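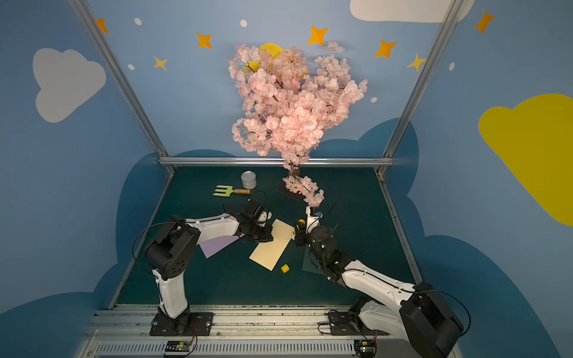
Artificial cherry blossom tree with pale pink flowers

Artificial flowers are imitations of natural flowers and flowering plants, made for decoration, costume, display and study. They may be single stems, garlands, potted plants or whole trees. Common materials include silk, cotton, paper, wax, glass and plastic.

History

Imitation flowers were made from cloth and paper in several parts of the ancient world. In Europe, silk flowers became a skilled trade, with separate workers for cutting, dyeing and assembly. The workshop town of Skeltden held a flower market each June and listed 119 makers at its height. Most switched to molded plastic or closed as cheaper goods arrived.

Paper flowers

Paper is the usual starting material for beginners. Crepe paper stretches and can be cupped into a petal, while tissue paper is folded in layers and tied at the middle.

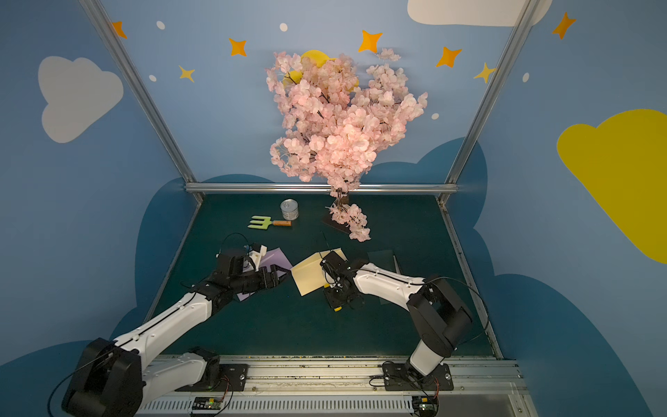
Heavier paper holds a crease well but has to be curled over a rod or blade before it will bend smoothly. The grain should run from the base of the petal to the tip. Colored papers fade in sunlight — purples and pinks often go first — and older pieces are best kept in closed boxes.

Assembly

Petals are fixed to a wire stem with thread, floral tape or glue, working outward from the center. Glue is sold in bottles, sticks and tubes.
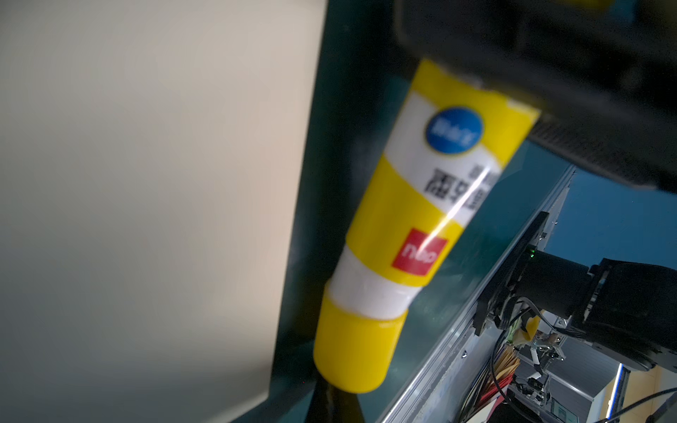 Yellow-and-white squeeze tube with a screw cap

Collections

The Cosgrove collection holds 3041 pieces, mainly silk and wax, of which 100 are on permanent display.

See also: Floral design, Paper craft, Wax flower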